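Harine Plelcombe Midlayer
Dark Green

Category: Sweaters and Light Jackets
Item 78-51
Sizes XS to XXL

We've been waiting for the green! The Plelcombe has been in our shop in charcoal and navy for a while, and people kept asking for something with a bit more color that would still go with everything in the closet. Harine went very dark with it, so dark that indoors you may take it for black until you put it next to a pair of black pants. Take it outside on a bright November morning and the green comes right up.

It's a midlayer, meant to go over a T-shirt or a thin base layer and under a shell. The cloth is a cotton and nylon blend from the Delline mill, matte on the outside and brushed on the inside, and it is a real pleasure to wear. Not stiff, not clingy, and it doesn't squeak when you swing your arms (we tried on a few this year that did).
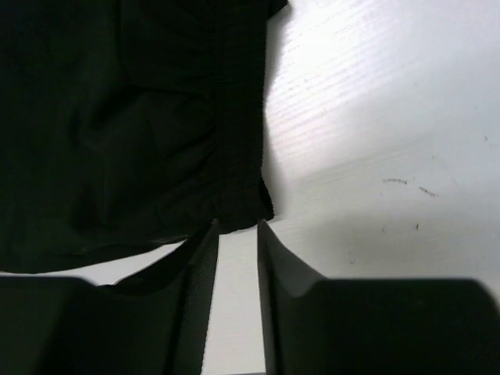

Plelcombe in Dark Green, with the ribbed band at right.

The ribbing is our favorite part. It's wide, it has a fine texture, and it comes out a shade darker than the body, so there's a quiet two-tone look without any contrast trim. The body fabric gathers a little where it's sewn to the band, and that gives you some room to bend and reach while the edge stays put. We wore ours on bikes, on ladders and through one very long day of unloading the van, and the ribbing went back to shape every time.

Fit

True to size, with a slightly roomy chest. If you're between sizes and plan to wear a thick shirt underneath, go up. The sleeves run long, good news for tall people, and shorter folks can fold the cuff back once and it holds. The back is 2 inches longer than the front.

Fabric and care

78% cotton, 22% nylon
Machine wash cold, inside out, with other darks
Tumble dry low or lay flat
Do not bleach
Cool iron if needed, but skip the ribbing

It will crease if you leave it balled up in a bag or on a table, like any smooth cotton blend. Hang it in the bathroom while you shower and most of that drops out. The dye can rub off a little during the first 3 washes, so keep it away from your white towels until then.

Good to know

Harine cuts the Plelcombe in small runs and the dark green is a new dye lot, so it won't be an exact match for the older Plelcombe pants in Forest. Side by side the pants look lighter and more yellow. If you want a full set, wait for the new pants, due later in the season.

Goes well with

Sotiropoulos canvas work pants in Sand
Harine rib beanie in Black
Delline merino base layer, crew neck

Shipping and returns

Orders placed before 2 p.m. go out the same day. Unworn items with tags can come back within 51 days for a refund or a different size, and the first size exchange ships free.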